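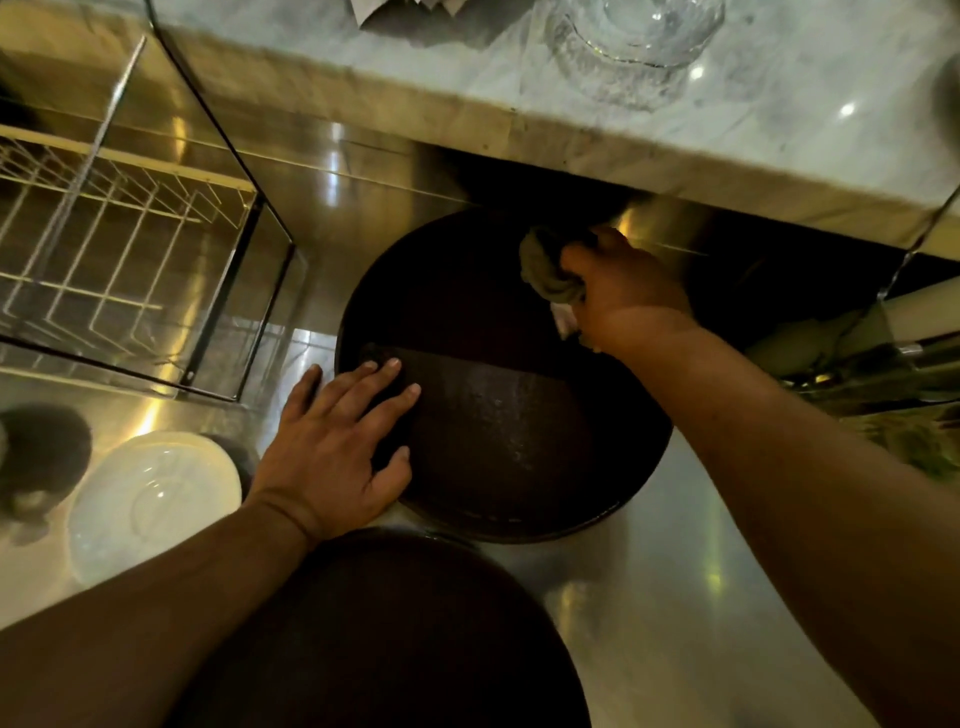

Saturnino Calvo wrote on Monday:

> I don't agree with splitting wipe and hold into separate labels. The
> policy gets both arms in one action vector anyway. If the left hand is
> labelled idle whenever it isn't moving, Marín learns to let go halfway
> through a stroke. Can we go back to one label per contact phase?
> Also, what is the position on the rack for the Skokport round?

Partly agreed. Replies by item.

1. Labels

A stationary hand in contact is now "brace", never "idle". Brace starts at first contact and ends at release. The wipe label stays separate on the right arm, as the scoring script reads it. I reran the 212 labelled episodes through the checker and 17 failed, all with a brace gap in the middle of a wipe. Please fix those by hand. Don't interpolate.

2. Two-handed carry

Both grippers close on the rim at opposite sides and lift together. Keep the tray level over the rack and centre it before any lateral move. A height difference between wrists of more than 2 cm should abort the lift. Fikum's planner currently treats the rack as a solid box, so it climbs much higher than it needs to. Leave that alone until after Skokport. 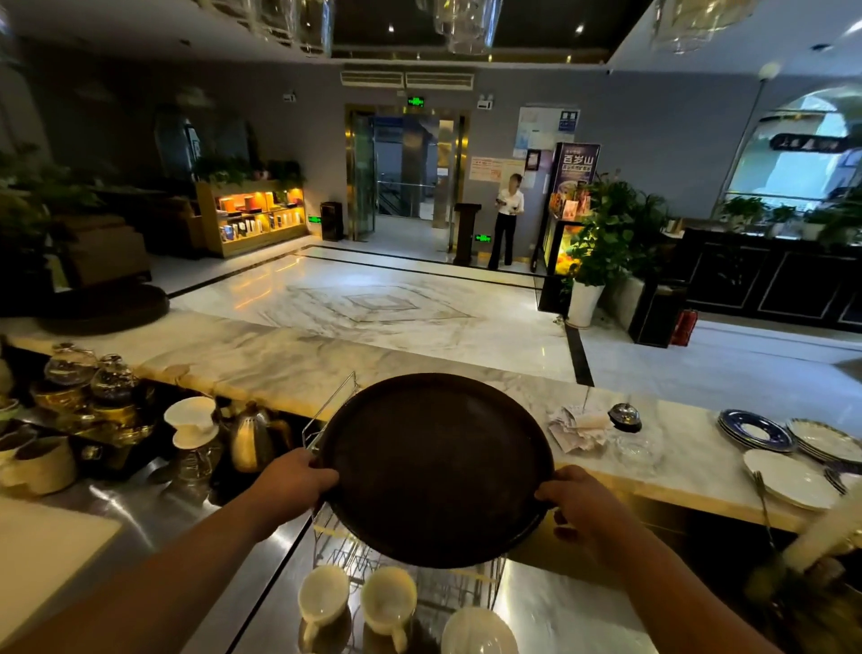
3. Rack

The rules let us choose the side, but the rack can't be moved once the clock starts. We are putting it on the left. The right arm makes the long reach across the tray and needs the clearance. Sugeng has the revised bench layout in the Pleltdale repo, under v13.

4. Wiping on the flat

Left palm down near the front, fingers spread, cloth folded in the right. A second tray behind the first is permitted and rims may overlap. Segmentation merges the two when the rims touch, both being dark and matte, so check the masks before you trust the coverage figure. 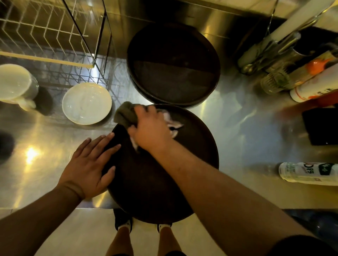 Flat wipe on the steel counter, left hand bracing, second tray behind.

Corrected labels to the usual branch by October, please. Saturnino, if the brace definition still doesn't suit, send me an episode number and the timestamp.

Sugeng Wijaya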